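# Chapter 4
## Ground Rules for a Shared Bench

Before you start: read this with the bench card from the back of the book next to you. You'll need it by the second section.

Most students come to this chapter wanting the programming. That's Chapter 5. Rules first – short ones, and they get used every day from here on.

### 4.1 Where rules come from

Three layers. Law at the top, whatever your state or country says about machines and work. Then published standards, written by people who argued over each line. Then house rules – the sheet taped up in your own lab. The layers don't replace each other. A house rule can be stricter than a standard. It can't be looser.

Students mix these up all the time. "It's in the standard" gets said about things that are only habit, and habit gets said about things that are law. When you quote a rule in a lab report, name the layer. One word in brackets is enough: (law), (standard), (house).

The house rules in this chapter come from the teaching lab at Ganville, with some wording borrowed from the training shop at Brekberg. Yours will differ. Keep both lists and compare.

### 4.2 The bench before power

Small arms fool people. Low payload, light plastic fingers, looks like a toy. But a pinch is a pinch, and a small arm swinging a tool with a point on it has to be judged with that tool, not by the arm alone.

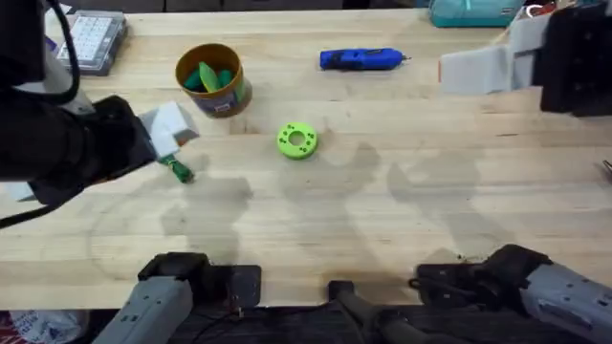 So the risk assessment covers the task and everything within reach of it. Arm, gripper, part, whatever else is lying on the bench, and the person who leans in to fix something. Write it for the real bench, not the tidy one in your head.

Ganville's pre-power list, short version:

- Base bolted, checked by hand. Push it.
- Cables have slack at full reach and nothing to snag on
- Loose tools either part of the task or put away. Battery tools count.
- Stop button in reach of the operator, and tested this session
- Reach zone known to everyone in the room
- With two arms, a written note of who may enter which zone, and when

That last one gets skipped the most. Two arms on one bench means an overlap zone, and the overlap needs an owner at every moment of the program. A simple lock will do it for class work – one arm asks, waits, enters, leaves, releases. Brekberg has students draw the overlap in pencil before they write any code. Good habit. Copy it.

### 4.3 Grippers

The gripper is part of the machine for safety purposes, and it gets its own page in the assessment. Change the fingers, redo the page. Printed fingers, soft pads, a longer plate – all of these change where the pinch points are and how hard the thing holds.

Three questions go on that page. What can get caught between the fingers? What can get caught in the linkage behind them? What happens to the part when power drops? People answer the first and forget teh other two.
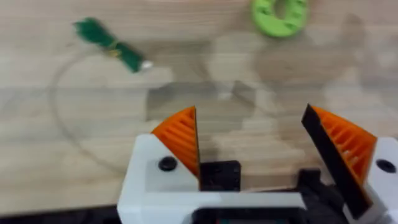 **Does a soft fingertip pad make the gripper safe to touch while it's moving?**

A soft pad spreads the force over more skin, which helps, but it doesn't set a limit on that force. The limit has to come from the drive or the controller, and it has to be measured with the pads fitted. Until that number is in your assessment, treat the gripper as hands-off while powered.

Measure at the tip and again near the base of the finger. Readings won't match. Log the higher one.

### 4.4 Records

Dull section, but it carries marks.

Every change gets a line in the log: what changed, time of day, who, and what was re-tested. Ra, the little logging program that comes with this book, does the time stamp for you and not much else. Paper is fine too. At Mastden they ran a log on paper through 182 sessions and could still trace one bad finger screw back to the afternoon it was swapped.

Inspection intervals – use the maker's figure if there is one. If there isn't, the Ganville house rule is every 3000 gripper cycles or at the start of term, whichever comes first (house). Look for:

- cracks at screw holes in printed parts
- pads lifting at the edges
- play in the finger joints
- cable wear where it bends the most

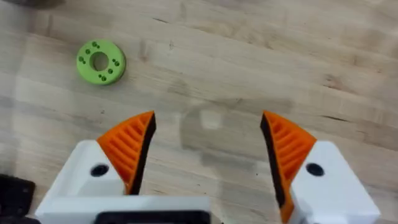 Anything on the list turns up, the arm is tagged out. Not "one more run." Tag it, log it, then repair it. The person who tagged it takes the tag off, or the lab lead if that person has gone home.

Near misses go in the same log. Dropped part, unexpected move, a hand in the zone. No names needed, and no marks lost for reporting. Its how the house rules get better – the Ganville note on two-arm overlap started as a near miss, one line long.

### 4.5 What you'll do in this chapter

1. Write an assessment for your own bench, one page for the arm and one for the gripper.
2. Run the pre-power list with a partner. Swap roles, run it again.
3. Measure grip force at two points and log both.
4. Draw the overlap zone, if you have two arms. One arm – draw the reach zone and mark where the operator stands.
5. Read the worked assessment on page 57, then mark up your own in a different color.

Bring the marked-up copy to the first practical. Terms in bold on the bench card are defined in the glossary.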